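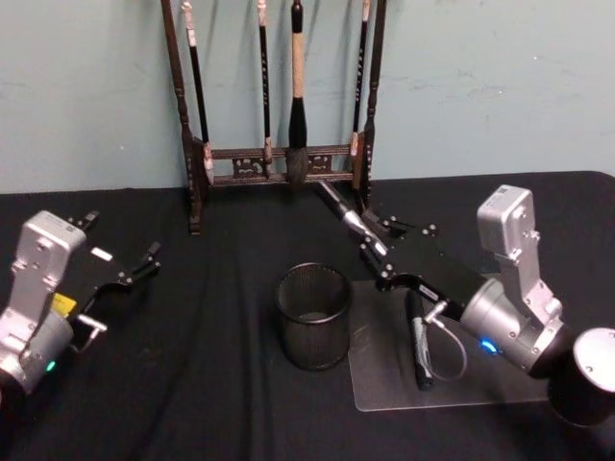
Blood Donation at Garkden Regional Hospital – Frequently Asked Questions

Who may give blood?
Adults in good general health who weigh at least 49 kg. A nurse reviews your medical history at each visit.

How long must I wait between donations?
Three months for whole blood. The interval for platelets is shorter and is set by the clinic.

Will I be told my blood type?
Yes. Results are mailed to first-time donors.

Can I donate while taking medication?
In many cases, yes. Bring a list of all medicines, including those bought without a prescription.

Does the center visit workplaces?
The Grikance mobile unit serves employers with 200 or more staff. Requests for the fall are accepted until the end of March.

Contact: Donor Office, extension 2419 | © Garkden Regional Hospital | Back to top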